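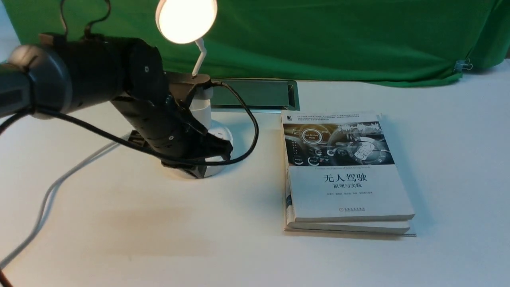 Recording sessions: frequently asked questions

For operators and partner labs sending examples to the Hurau collection. Last revised in June.

What counts as one example?

One attempt at one task, from the moment the arm leaves its rest position to the moment it returns. Each example has the video from every camera, the joint readings and a single line of text saying what the arm was asked to do. If any of the three is missing, the example doesn't go in.

How many examples do you want per task?

600 for a new task, recorded by at least 2 operators. For a small change to an old task, such as a different lamp on the same table, 100 is enough. The collection stands at 2686 accepted examples.

Why a desk lamp?

It has a round base, a thin neck and a cable, and the arm has to work close to all of them. Lamp tasks can be recorded with the light on or off. Write down which, because the glow changes the colour of everything near it.

Should I clear the table first?

No. Leave a few ordinary things out, such as books or a spare cable, and move them between batches. Early models trained only on bare tables did poorly as soon as a paperback turned up. Keep the green backdrop clipped in place, though, and don't change it partway through a batch.

Do the robot's own cables matter?

They can cross the view. They can't pull. Check the slack before each batch, and stop if a cable catches on the base of whatever you're handling.

Can I keep an example if the arm misses?

Yes, if you mark it as a miss. We keep misses and clean attempts in separate folders and the training team decides how to mix them. Please don't trim the end off to make it look tidier.

My wrist camera footage is blurred. Is it ruined?

Usually not. The wrist camera moves with the gripper, so fast travel smears the background while the fingers stay fairly clear. Blur during travel is fine. Blur at the moment of grasping is a problem -- slow down and record that one again.

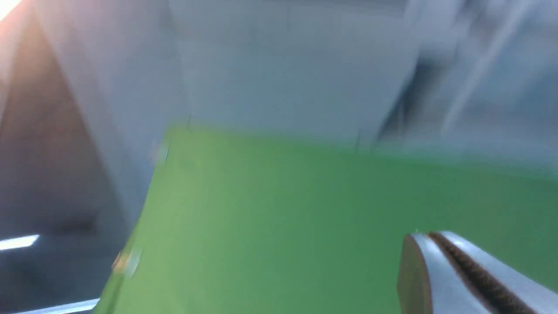

Wrist view with motion blur. The gripper fingers are at lower right.

Who checks the examples?

Koen Van Dijk reviews the first batch from every new operator. After that he looks at a sample. Anselmo Carretero looks after the task list, so send him any new wording before you start recording.

Where do I send the files?

Upload them to the Flirkis folder for your lab, one batch at a time. Use the task name and your initials as the batch name. Uploads finished before 4 pm are normally checked the same day.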